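Category: Kitchen Equipment > Product Notes
Print this item | E-mail this item

The Udari countertop fryer now ships with a five-liter oil tank and a 4000-watt element. The thermostat cuts power if the oil level drops below the fill line. The drain valve is unchanged. 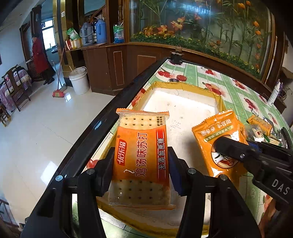

How often should the oil be filtered?
After every 80 portions, or at the end of the day if fewer are cooked.

Replacement baskets carry part number 115 and fit the older Skála model. Send orders to Maarja Koppel in the parts office.

Contact Daltis | Copyright 2022 Daltis | Back to top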